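Coil stove in a rental: which burner for what, and is the butcher block safe beside it?

Posted in Kitchens and Cooking by Halina Pietrzak
May 28, 2018

Hi all! I've just moved into a rental with an electric coil stove, after years of cooking on gas, and I'm really keen to learn to love it. I've got a few things I can't sort out on my own, so I'm putting them all in one post.

The kitchen is little. The stove stands beside a butcher-block counter, with a small wooden side table on the other side, and that's all the surface I've got. My landlord oiled the block before I moved in and asked me to keep it up, which I'm happy to do. It's a gorgeous bit of wood and I don't want to be the tenant who wrecks it.

What I'd like to know:

How do people divide up the burners? I cook a big pot of soup or beans most weekends and I drink an embarrassing amount of tea.

Can I put a hot pot straight down on the butcher block? If not, what do you use?

Is it all right to leave a kettle parked on a back burner when I'm not using it? My mum always did, but hers was gas.

And how on earth do you clean under the coils? I lifted one yesterday and put it right back down again.

Thanks so much in advance. I've been reading this board since April and you lot have already talked me into a cast iron pan.

Hường Quách
Member, 1329 posts

Welcome to coils! I've had them for most of my adult life and I'm very fond of them. They're slow to get going and slow to calm down, and once you've got that rhythm in your hands you'll make the best rice and the best slow onions of your life.

The main habit to learn is turning things down early. With gas, you turn the knob and the flame drops. A coil hangs on to its heat, so for soup I go down to low well before it reaches a full boil and let it coast. If something is about to boil over, slide the pot right off the coil. Don't stand there turning the knob and hoping (I did this with milk, twice in one winter).

I keep my setup the same every day so I don't have to think about it. Soup pot at the front right, kettle at the back right, and the left side open for frying and whatever else comes up. The boards lean against the wall at the back of the counter, and the salt and pepper live back there too, close enough to grab mid-stir but away from the splatter.
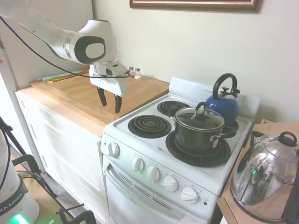 Burners, one at a time

Front, closest to your main counter: keep this one free if you can. It's where you'll fry an egg or do a quick pan of greens, and it's lovely to have the chopping right beside it.

Other front: the long, slow pot. Use a pot that's about as wide as the coil or a little wider, with a flat bottom. A warped pan on a coil is misery, because it only heats where it touches. A glass lid is wonderful here, as you can check the simmer without letting all the steam out.

Back burners: kettle on one, and the other for small jobs like melting butter or keeping gravy warm. Turn handles inward, and watch your sleeves when you reach over the front.

Do check the size of your coils. Many stoves have two large and two small, and they aren't laid out the same way on every model. A little pot on a big coil just heats the kitchen.

The butcher block

Please don't put a hot pot straight on it! It can scorch, and the oil finish will go cloudy in a ring. I use a thick cork trivet from a shop called Muto, and a folded tea towel when I can't find the trivet, but keep the towel well away from the stove.

For oiling, I use food-grade mineral oil, wiped on in the evening and buffed off in the morning. Do it whenever the wood looks pale and thirsty. Mine drinks more on the stove side. Keep using separate boards for cutting, even though it's tempting to chop right on the counter. I've got a set of thin coloured ones and keep one colour for raw meat, one for onions and garlic, and one for fruit. No more garlicky strawberries!

Kettle parking

A kettle can sit on a cold burner quite happily. The risk is turning on the wrong knob and boiling it dry, so learn your knobs properly before you make a habit of it. My aunt put a dot of nail polish beside each of hers. When I've got company and need all the burners, the kettle goes over to the side table.

Danang Siregar
Member, 2 posts

Just get an electric kettle. Faster and it turns itself off.

Matúš Hubáček
Member, 1000 posts

Hường has covered nearly everything, so I'll take the cleaning, which I enjoy more than is probably normal.

Turn everything off and let it go completely cold. On most coil stoves the element lifts slightly at the front edge and then pulls straight out of its socket. Don't yank it upward, and don't put the element in water, ever. Wipe it with a damp cloth if it needs it, keeping the prongs dry. Grease on the coil itself mostly burns off the next time you cook, so open a window.

The drip bowls underneath come out once the coil is off. Soak them in very hot water with dish soap, then make a paste of baking soda and water and leave it on the brown patches for an hour or so. Scrub, rinse, dry them properly, and put them back with the hole lined up to the socket. If they're past saving, replacements are cheap at any hardware store. Take an old one with you to match the size.

While the bowls are soaking, see if your cooktop lifts up. A lot of them prop open like the hood of a car. I found a teaspoon and a whole dried pea colony under mine.

One small disagreement with Hường: I'd keep the wooden counter's stove edge oiled on a schedule, first of the month, whether it looks thirsty or not. Splashes get into that side first.

Halina Pietrzak

Thank you both, this is brilliant! Danang, I do have an electric one somewhere in a box, but I love a whistle. The drip bowls are in the sink right now. Matúš, the cooktop does lift, and I've found a fork.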